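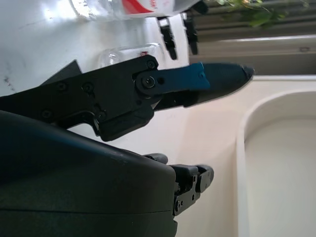
1/ Open day at Grevard in Zovcombe! I got the email in February, signed up in the same minute and then forgot all about it until my phone beeped at breakfast. Anyway I went, I'm home, my feet hurt and I'm going to tell you everything.

2/ Quick background for the non-robot people who follow me for the bread posts: Grevard makes arms for kitchens and care homes. Small company, one floor above a tile store. You go up the outside stairs and there's a paper sign on the door that says PUSH HARD. You do have to push hard.

3/ The kitchen station was the one I came for and I parked myself there for most of the morning. White counter, sink, blinds on the window, a few green leaves up by the glass. It's so much like my aunt's old kitchen that I kept wanting to put the kettle on.

4/ And then black grippers all over the place, haha. The one I fell for has a bright blue bit on its finger, right by the pivot. Everything else on it is matte black plates and round screws, so your eye goes straight to the blue. I asked if the color means something. The engineer said it was the filament they had loaded that day. Love it.

5/ The stuff on the counter is normal stuff, too. A clear cup, a plastic bottle on its side with a red and white label. I've been to demos where every object is a foam cube and I always leave a bit grumpy. Give me a real bottle any day.

6/ Clear things are apparently the worst. The engineer told us they've run the cup task 600 times since they moved in and the cup is still the one that makes people in the office groan. The cameras see the counter right through it, and a shiny white counter throws reflections back at them on top of that. I have walked into a glass door in my life so I felt a lot of sympathy.

7/ Somebody near me asked why a bottle would be lying down. Answer from the engineer: bottles in real homes lie down! They roll, they get knocked over, they live in the bottom of a bag. If you only ever train on standing ones you get a robot that's great at standing ones. Fair enough.

8/ The software side is called Covex. I understood maybe half of that talk. The half I got: a person drives the arms first, the system records it, and later it tries the same job alone. They said 200 recordings is where a new task starts looking sensible, and 500 is where they stop hovering next to the off switch – their words, I wrote them down on my hand.

9/ I got to drive! Five minutes, two handles, one for each side. I'm a confident parallel parker and I thought it would be like that. It is so much not like that. Your hands want to go fast and the arms would like you to calm down, please. By the end I had a feel for how far out the fingertips reach, and then my time was up and a kid took over and was better than me right away.

10/ Things I asked that got a good answer: can you wash the fingers (the tips come off, yes). Things I asked that got a long pause: what does it do about a full sink. "We're working on sinks" is going on a T-shirt.

11/ Also met the folks from Grecu, who had the table by the coffee. They make the little rubber pads for fingertips and had 13 kinds laid out that you could squeeze. I squeezed all of them. My favorite was the one with ridges like a cat's tongue, and they let me keep a spare. It's on my desk now next to the stapler.

12/ Food report, I know you want it: lemon cookies, very good, gone by 11. The coffee was from a big steel urn and tasted like a big steel urn.

13/ If you want to go, they're doing another one in the fall. Sign up early, the driving slots fill up before the talks do. Parking is behind the tile store, and the far row is shaded – take that one if it's hot out.

14/ OK one more, several of you asked in the replies. No, I did not buy a robot. Yes, I did ask what one costs. I'll be doing my own dishes for a while.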